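From: Rodica Iordache
To: acoustics-list
Date: November 28, 2022
Subject: Re: Re: Reverberation in small seminar rooms

Béla Bodnár wrote:
> We measured the Landside rooms in October and the decay below
> 200 Hz is far longer than the model predicts. Mid and high bands
> agree well. Is anyone else using a single absorption figure for
> painted walls? Room volume is 163 cubic metres, ceiling tiles
> throughout, carpet on concrete.

Béla,

A single figure will not do at the low end. Plasterboard on studs absorbs a fair amount at 125 Hz and very little above 500 Hz. Plaster on solid block is close to flat and close to nothing. If your model came with the stud values by default, it will predict a short bass decay that a block wall cannot give you.

Knock on the walls before you change anything else. Then check what is fixed to them. A board mounted on battens has an air gap behind it and behaves as a weak panel absorber; one glued flat does not.

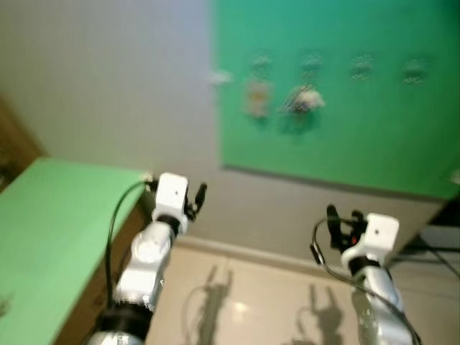
Green board on pale grey wall.

Two further points on the measurement. Please state the source positions, and whether the door was shut. With a volume that small you are below the Schroeder frequency for most of the range in dispute, so a T20 from one microphone position means little. I would use six positions and report the spread.

Chiamaka Adeleke has a spreadsheet with both wall types entered separately. I have asked her to post it.

Regards,
Rodica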